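Plinville votes to let the lawns grow, at least until June

April 13, 2024

Well, it passed! After two hours in a packed meeting room and more talk about grass than I ever thought I would sit through, the Plinville town council voted last night to put the mowing rules on hold through the end of June. If you live inside the town line, you can let your front lawn get as tall as you like until then and you won't get a letter about it.

For anyone who has been lucky enough not to get one of those letters, the old rule says grass in a front yard can't go over eight inches. The town sends a warning first, then a second warning, and after that it can send a crew and bill you. I got my first warning last year, when I was laid up with my knee, and I'm still a little sore about it (the letter, I mean, the knee is fine now). So yes, I have an opinion, and you can read the rest of this knowing that.

The town clerk read out some numbers at the start. Last year Plinville sent 209 warning letters about tall grass, up quite a bit from the year before, and spent $3,090 on the crew for the yards that went all the way to the end of the process. Most of that money was never paid back. That got a murmur in the room, let me tell you.

Freya Bellamy spoke first for the plan. She brought it to the council back in the winter with a petition of 600 names, and she had clearly practiced, because she got everything in before the three-minute bell. Her point was that the first flowers of spring in most of our yards are dandelions, clover and those little purple violets, and that the bees are out looking for them right when we're all getting our mowers out of the shed. She isn't asking anyone to stop mowing. She just wants people who would like to wait to be able to wait, without a letter in the mailbox.

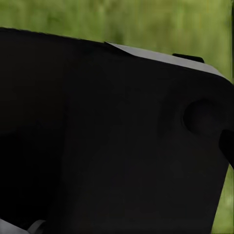
Ruth Kershaw wasn't having it. "I've kept my yard nice for thirty years and I don't want to look across the street at a hayfield," she told the council, and she got a good round of applause for it too. She was worried about ticks, mostly, and about snakes, and about what happens to a block when one house starts to look empty. She asked what the town plans to do in July when all that grass is up to your knees and nobody's mower can get through it. I thought that was a fair question, and I don't think it got much of an answer.

What did come out of it was a change to the wording. The strip between the sidewalk and the street still has to be kept short, and so does anything within ten feet of a corner, so drivers can see around it. Rental properties are in, as long as the tenant and the owner both agree. Back yards were never covered by the rule in the first place, which I did not know, and judging by the faces around me I wasn't alone!

Ayten Ateş asked about the ball fields and the green by the library, and the answer is that those will be mowed just as they always are. The soccer kids can relax. There was a side trip into who pays for line paint, which had nothing to do with anything, and the mayor let it run a good five minutes before moving us along.

Then came the part about signs. Some people want a little yard sign so the neighbors know you're doing it on purpose and haven't just given up. Kemus Print on Mill Street offered to make a batch at cost, and the council set aside $993 for it out of the parks budget. Hartmut Nolte voted against the sign money and for everything else, saying people could very well write on a piece of cardboard. He has a point, but I'm taking a sign.

The final vote was five to two. It's a trial, so it ends on its own when June does, and the old eight-inch rule comes back the next morning unless the council does something about it. They've promised to hold another meeting before then to hear how it went.

I walked home the long way afterward, down Orchard and around past the school, and looked at everybody's grass, which is not something I normally do. It has come in so thick this year with all the rain in March!

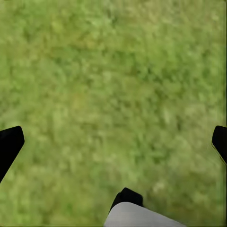 My own plan is to mow a path from the steps to the mailbox, leave the rest, and see what comes up. I had violets under the maple when we first moved in and I haven't seen them in ages, most likely because I've been cutting them off every spring before they had a chance. My husband would like it on record that he's in favor of anything that keeps the mower in the garage.

If you want to try it too, Natalie Bickerstaff at the town office says you don't have to sign up or fill anything in. If you already got a warning letter this spring (a few went out before the vote), hang on to it and call her, and she'll take your address off the list. Letters about other things, like brush piles or that couch on Pine Street, still count.

A couple of tips from the meeting, too. When it's time to cut, do it in steps. Set the mower as high as it goes for the first pass, wait a few days, then bring it down. Walk the yard before you start, as rabbits like to nest in tall grass. And check yourself and the dog for ticks when you come in, which you should be doing around here anyway.

Signs can be picked up at the front desk of the library once they're printed, one per house. The full wording of the trial is on the board outside the town office, next to the notice about the water main.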